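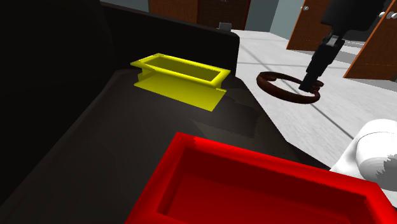 Pluvent 8 Teleoperation Kit, reviewed by Hakim Harahap
Posted 08/01/2018

The Pluvent 8 from Nollau is a desktop controller and software package for recording demonstrations by remote control. The operator moves a small jointed handle, the arm in the simulator follows, and the software stores joint positions, gripper state and camera views for each run. The kit costs $2,000 with a one-year license. It ships with drivers for the Vilulberg simulator, which I used for all of the testing below.

Setup took 19 minutes on a clean machine. The installer asks for the arm model, the gripper model and a control rate. The default rate is adequate for slow placing work. Raise it for anything that involves contact with a rim or an edge, or the fingers will lag the handle enough to notice. Calibration is a matter of holding the handle in two marked poses and pressing the foot switch each time.

My test task was placing a ring in a tray. The room has a red tray and a yellow tray on a dark sofa seat, and the arm works over the seat from a pedestal. I chose a ring because it punishes a poor wrist angle. Grip it off level and it swings against the tray wall on the way down.

I recorded 101 demonstrations over three sessions. Translation is good. The handle tracks smoothly across the whole workspace and there is no dead band that I could feel. Rotation is weaker. The last joint of the handle is stiff, and small corrections to the wrist tend to come out as one large one. Nollau sells a lighter spring for this joint, and it should be in the box.

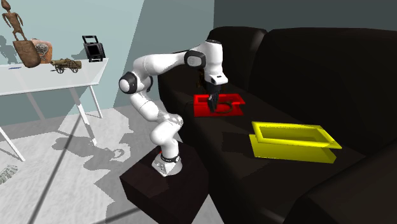 Can the kit record demonstrations made by moving a real arm by hand?
Only with the hand-guiding module, which is sold separately and supports a short list of arms.

Depth judgment depends on the camera setup. With a single wide view I often stopped too high above the tray and let go early. Adding a second view close to the gripper fixed most of this. The software shows two views side by side, and a third can be recorded but not displayed. Dark objects on dark upholstery are hard to read in either view, so turn up the scene lighting before you start. The black fingers are a particular problem against a black seat.

Editing is the best part of the package. Each run appears as a strip with the gripper events marked, and dead time at either end can be trimmed with two clicks. Failed runs can be tagged and kept apart from the good ones. Export goes to the Ismail log format or to plain tables. The Ismail export drops the failure tags, a fault that was also present in the previous version.

The foot switch feels cheap and slides on a hard floor. I taped mine down. The cable is too short for a standing desk.

Good: tracking, trimming tools, quick calibration
Bad: stiff wrist joint, lost tags on export, short cable
Rating: 8 out of 10 for simulator work. I have not tested it on hardware. A firmware update for the wrist joint is listed for September.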